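I first heard about Yolanda Abernathy from a woman ahead of me in line at the hardware store in Lyons, who was holding a bag of washing soda and telling the cashier it had changed her life. Naturally I asked. A week later I was sitting in Yolanda's kitchen with a notebook and a very large iced tea, ready to hear how a retired school bus driver came to teach half the county to clean house.

"I never meant to teach anybody," she told me. "My sister moved, and she had a basement full of half-empty bottles. I said, let me take those. And then I had a basement full of half-empty bottles!"
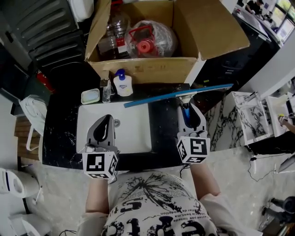
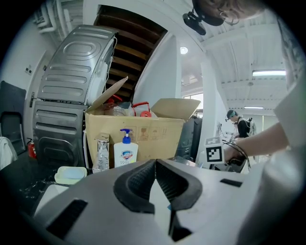

A sink with a squeegee by it, and a box with its flaps open.

Her class, which she calls Handness (her late mother's word for being good with your hands, and no, I couldn't find it in my dictionary either), meets on the second floor of the old Wakau feed building. The first one drew 2 people, and one of those thought it was a quilting class. She stayed anyway and still comes.

So what do you learn? Mostly how to buy less. Yolanda has people write down every cleaning product they own before they show up, and she doesn't let anyone off the hook. "I had a man with a separate spray for his car keys," she said, laughing so hard she had to put her glass down. "His keys!"

I asked what she would keep if she had to start over. She took her time with that one. Dish soap, she said, then washing soda, and a stack of old towels cut in quarters. She went back and forth on vinegar — she likes it for the kettle and won't let it anywhere near stone.

We got onto money, as you do. The year she started, she was spending close to nothing on herself and had 2000 dollars put by for a new roof. A chunk of that went to rent on the room. Was she scared? "Oh, sick about it. I'd lie there at night doing sums." She charges a little more now, and the roof did get done, though she says the gutter on the north side is a disgrace and I wasn't to look at it. (I looked. It's fine.)

A company called Idix wrote to her last June wanting to put her name on a line of sprays. She read me the letter out loud in a very grand voice and then told me she'd used the back of it for a grocery list. "What would I say to my class? Here's bottle number 100, go home and put it with the others?"

I had planned to stay an hour and it was nearly six when I got up to go. She walked me out to the car, handed me four quarters of an old green towel, and asked me what I had under my own sink. I told her I'd have to get back to her on that.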